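November, bench notebook, two-arm table

Started at 8 in the morning, alone until lunch. Veerle Jansen came after, and we worked together until the building closed. I write this in the order of the work, so that the next person can follow also the mistakes.

State at the beginning: both arms were mounted on the front rail but the left one was not square. When I sent both arms to the same home pose, the left gripper came out more to the back than the right one. In the software I had corrected this last week with an offset in joint one, and I was not happy with it, as an offset hides a mechanical problem and then comes back later in another place. So today I removed the offset and went back to the metal.

Left mounting plate. I loosened all the bolts and found that one T-nut was sitting half turned in the slot. It was holding, but only on one corner. I took it out, it has a scratch on the edge but the thread is good. Put a new one from the Van Wijk bag (the small bag, in the drawer under the vise; the big bag has the wrong slot size, please do not mix them). Then I put the long steel square against the rail and pushed the plate to it before tightening. Tighten crosswise, a little each time. After this the home pose of the left arm agrees with the right arm as good as I can measure with a ruler. The offset in the file is now zero. I left the old line as a comment.

Cables. The purple cables were the old complaint. On the left arm the cable was tied too short at the wrist, and when joint five turned all the way it pulled on the connector. We lost the gripper on the bus 3 times in one evening because of this. Now there is a free loop over the wrist, and the first tie is lower down. I turned the wrist by hand through the whole range with the power off, then with the power on at slow speed. No error in the log. The loop does not look pretty and Veerle says it will catch on something one day. She is probably right. Her proposal is a spiral sleeve, which we do not have. Put on the order list with Nestetti.

The right cable I left as it was, with the loop going to the outside near the rail. It has enough length. Only rule: do not put a screwdriver or a cup in that corner while the arm is moving.

Power. Both arms run from the same supply, the one with the Puvby label. When both shoulders lift at the same moment I see a dip in the voltage on the meter. It is small, and the arms did not complain, but I do not like it. For now I start the left arm first and the right arm 2 seconds later. This is in the start script, with a comment. The correct solution is a second supply or thicker wire from the supply to the split. I will try the thicker wire first, we have it already.

Table and walls. The mat with the speckles stays. I was thinking to replace it with something plain, because I was afraid that the pattern would disturb the camera, but in the test with the plain gray sheet the detection was not better. The gray sheet also slides. The blue printed walls were a discussion again. Veerle likes them, and I find them busy. In the end we keep them, for one practical reason: with the walls up, the light from the window on the side does not change the picture so much during the afternoon. The two corner posts at the back were a little loose, tightened now.

Camera position. The bracket has a mark with white pencil. If somebody moves it, please bring it back to the mark and run the calibration again, also if you think it was moved only a little. I moved it only a little last month and lost a whole evening.

Calibration today: I used the printed board, 15 poses for each arm. The first round for the right arm was bad. I looked for a software problem for too long. The reason was that the board was bent, one corner was standing up from the table. Glued it on a flat piece of glass from an old picture frame, repeated the round, and the result was good. The glass is sharp on one side, I put tape over the edge but take care.

After lunch we began with the handover task. The idea is simple: right arm takes one item from the stack, brings it to the middle, left arm takes it over and puts it down on its side. We started without any learning, only with fixed points which I recorded by hand. I want first to know that the mechanics can do it, and only then spend time on the rest.

Things we learned about the fixed points:

The stack of boxes should stand a little further back than I wanted at first. When it is near the front, the elbow of the right arm must fold very much, and then joint three comes near to its limit. In the file the limit is soft, so it does not stop, it only becomes slow, and this confused me.

Approach from the side, with the gripper open wide. From above the fingers touch the box below too. The boxes are light and move easily, so a small touch is already enough to turn the whole column.

The speed for the last part of the approach is now 15 percent. It looks terribly slow when you stand beside it. Veerle wanted more. I asked her to wait until the points are stable, then we can go up step by step.

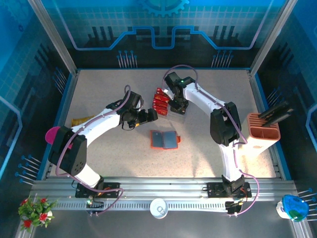 The two workspaces have less overlap than in my drawing. I had drawn the circles from the datasheet reach, but the gripper must also point in a useful direction, and near the end of the reach it cannot do this. The useful common area is the middle of the table and a little behind it. I marked its border in the notebook on the page before this one. For the handover point I took a place well inside of it, so that both wrists have some freedom.

Collision check: the Plaltidar module does look at the links of both arms, but it does not know anything about cables. I tested this with the power low, bringing the wrists near to each other in small steps. It gives the warning at 8 centimeters between the links, and the loop of a cable can already be inside of that distance. I increased the margin for the wrist links only. For the other links the standard margin is fine. If I increase it everywhere, the planner does not find a path to the stack any more.

Objects. I prefer that we keep a mix of things on the table and not only boxes. The knife block is useful to us as an obstacle, as it is high and near to the right elbow, and a bad path shows itself immediately. The open wallet is for a later task (closing it with two grippers), and I do not expect that this will go quickly. Flat things are difficult for these fingers. We tried one time to lift one side of it and the finger slipped over it. Maybe rubber on the finger tips. Veerle has some bicycle inner tube at home and will bring it.

I would like to have an agreed place for the items that are not in use. On the floor in front of the rail they are near to our feet, and I do not want to step back on the plant one day. A shelf under the table is possible, there are free slots in the profile. I must measure the height first.

Small things, so I do not forget:

The emergency stop works for both arms, tested at the start and again after the cable work. Please test it also when you come in, it takes no time.

The left gripper makes a clicking sound when it closes fully. The right one does not. I opened the cover and saw nothing broken, a bit of dust on the gear. Cleaned, still clicks. I will listen to it again next time and write if it becomes louder.

Log files are now saved with the name of the task in front. The old ones are in the folder "before", I did not delete anything.

The hex key for the wrist screws is missing. If you have it in your pocket, please bring it back. I used the one from my bicycle set and it does not fit well.

For next time: thicker wire to the split, spiral sleeve if it has arrived, rubber on the finger tips, then record the handover points again from zero with the new margin. Veerle will write the small program that repeats the handover and stops by itself when the grip is not closed on something. I will make the shelf drawing.

Power off, main switch off, key is in the usual drawer.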